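Desk Organizer (compartment box)

A desk organizer is a container split into smaller spaces, meant to keep pens, paper, clips and the rest of it from drifting all over the place where you work. I've kept this entry to the open kind that sits right on the desktop, because drawer trays have their own page and I'd be here all night otherwise!

Materials

Plastic, metal mesh, wood and cardboard are the usual ones. Cardboard gets looked down on, and I think that's unfair. It's light, it doesn't scratch a wooden top, and you can cut it with a kitchen knife if a cell is too small (I have, more than once). It does hate spilled coffee. My Cavmont box lasted 72 weeks before one corner went soft, and it was the cheapest thing on my desk.

Layout

Most boxes mix one long space with a bunch of little square cells. Long space for rulers and scissors, little cells for erasers, sticky notes, the odd battery. The Jalluvby pattern adds a slot at the front for cards, and people seem to love it or never use it. Khairul Lumenta, who edited the first version of this page, wanted every cell labeled. I tried that for the whole of October and gave up.

Placement

Left or right is mostly habit. With a laptop the thing to think about is the cord: if it crosses the desk, run it behind the box and it stays out from under your wrists. A low divider along one side also gives the box something to stand near, and mine wanders less that way. 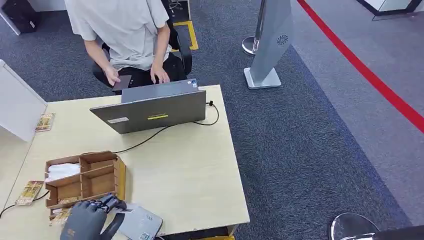
Sizes are a mess, by the way. Olszewski sells theirs by width, 337 millimeters for the big one, and Flakudport goes by the number of cells, so comparing the two means getting out a ruler. Measure your desk first.

Comments (3)

pennydrawer: I have 50 pens and still can't find one. Great page though.

Tomas_R: Mine's cardboard too, going strong!

inkwell116: Could you add something on stacking them?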